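Budgeting for robotic hands

Budgeting for robotic hands is the part of automation planning that deals with the purchase, support and replacement of multi-fingered end effectors. It is usually handled apart from the budget for the arm, because hands wear out sooner, are priced differently and are often bought from a separate supplier.

Background

Early purchasing guides treated the hand as an accessory and gave it a single line in the equipment list. This worked for two-jaw grippers, which have few moving parts. Hands with several jointed fingers need their own spare parts, control software and service plan. The planner Nektarios Tsakiris set out a separate worksheet for them in a handbook written for small plants, and the layout is still known as the Hosham sheet, after the town where it was first used.

Cost categories

The Hosham sheet divides spending into purchase, integration, simulation and upkeep. Purchase covers the hand, its mounting plate, cables and controller. Integration covers the staff time needed to fit the hand to an existing arm and bring it into use. Upkeep covers fingertips, screws, joint parts and return shipping.

Simulation is entered as its own category. It includes software licenses, computers and the hours spent building models of the hand and of the objects it will handle. Many buyers now run this stage before placing an order, so that a hand can be ruled out at the planning stage.

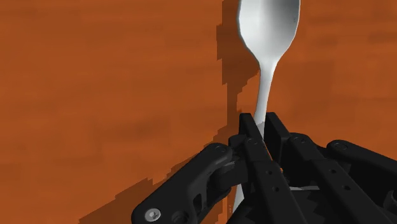
A simulated multi-fingered hand holding a white spoon upright over a wooden tabletop.

Household objects are common in these trials. Thin handles are a useful test of fingertip shape, and the models are simple to prepare. A simulated result does not replace a test on hardware, and the sheet leaves a line for a short rental or loan period.

Example of use

Gumede, a packer of kitchen goods, planned the purchase of 3 hands for one packing line. Its worksheet set aside 600 hours for simulation and integration together. The company compared models from two suppliers, Karex and Namov, and entered 69 test objects in its trial list. The order was approved in March, with delivery of one hand ahead of the other two. The share of the budget held back for spare parts was 10 percent, later raised when fingertips were moved from the purchase line to upkeep.

Lease and purchase

Leasing spreads the cost and normally includes repair. It can limit changes to the hand, such as custom fingertips or added sensors. Outright purchase suits plants that have a technician on site and expect to use the same hand on more than one line.

Criticism

Some planners object that the sheet puts simulation hours and staff training too close together, which makes them hard to audit. Others enter software renewals under upkeep. Totals from different plants can be compared only when the same rule has been followed.

See also: End effector; Equipment leasing; Spare parts planning

We use cookies to remember your settings and measure traffic. Accept all | Manage preferences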